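Dreltus opens its mending and table linen room in Buvville this May
A shared workroom for anyone with a cloth to hem, a table to fix or an hour to spare
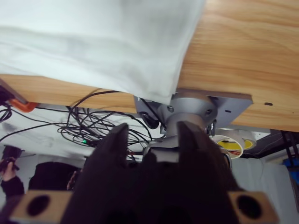
Do I need to know how to sew before I come along?
Complete beginners are welcome at every session, and there will always be a member of the team on hand to thread a machine, pin a hem or show you how to start again when it goes wrong.

BUVVILLE – Dreltus, the household repair workshop, is opening a new room this May given over to table linen and the tables that go under it. It will be open to the public every Wednesday from 2 pm, and we could not be happier to be getting the doors open at last.

The room grew out of our general repair afternoons, where people kept turning up with tablecloths. Some had scorch marks, some had hems coming down, and a surprising number simply didn't fit the table they had been bought for. We would clear a corner, spread the cloth out and do what we could between the toasters and the bicycle pumps. It worked, more or less, but a big cloth needs a big surface, and ours were always covered in something else.

So now there is a room for it. The tables have light wooden tops with a warm honey colour to the grain, and metal fittings fixed on the underside where the support meets the wood. We chose them with the edges very much in mind. A cloth that looks fine when it is lying flat can behave quite differently once it goes over the side, and you only learn whether the drop is right by letting it hang and having a good look (crouching down is encouraged!).

What happens at a session

Bring your cloth clean and dry, and ironed if you can manage it. We have ironing boards, but they get busy. You will spread it out on a table, check the drop on every side and decide what you want to do with it: take it up, let it down, patch it, dye it, or cut it into napkins and be done with it. Cutting up a much-loved cloth is harder than it sounds and we are used to people changing their minds with the scissors in hand.

Sessions last 2 hours and places are limited to 4 households at a time so that everybody gets a table. Children can come with an adult. Buttonholes and fancy edging take longer than you would think, so please book two sessions if you have something ambitious in mind.

White cloths get an afternoon of their own once a month, with advice on shifting wine, candle wax and gravy. We have tried a great many methods on a great many stains and will gladly talk about it for longer than you want us to.

Tables too

The other half of the project is the furniture. Wobbly legs, loose brackets, missing screws and tops that have started to lift at the joints are all things we can look at together. Much of what goes wrong with a table goes wrong underneath, where hardly anyone looks from one year to the next. We will show you how to check the fixings, how to pick the right length of screw (too long and it comes through the top, which is a sad moment) and what to do with an old screw hole that no longer grips.

If your table is too big to carry, bring the loose part, the old screws in an envelope and a few photographs of the underside. That is often enough to get you going.

Masa, our lending shelf, will be moving into the room as well. It holds tablecloths, runners and napkins that can be borrowed for birthdays, funerals, street parties and any other gathering where you need more tables covered than usual. Borrowing is free. All we ask is that things come back washed, and please tell us about stains so that we can treat them before they set.

Funding and fabric

The fit-out has been paid for with a grant of 3,000 pounds from the Wu Fund, which supports practical skills in and near Buvville. The money has gone on the tables, the lighting, two sewing machines and a proper cutting mat. We are very grateful, and just as grateful to everyone who has cleared out a cupboard on our behalf. At the last tally the donated linen came to 911 pieces, from tray cloths to a banqueting cloth that we have yet to find a table long enough for.

We are not taking any more napkins for now. We would love plain cotton sheets, bias binding in any colour, and reels of white thread.

Booking and visiting

Places can be booked at the Dreltus front desk or by telephone during opening hours. Sessions are pay what you can. The room is on the ground floor with step-free access from the yard, and there is a kettle.

Members of the press are welcome to drop in during the first session. Please let the front desk know beforehand, and do bring a tablecloth if you have one that needs seeing to.

ENDS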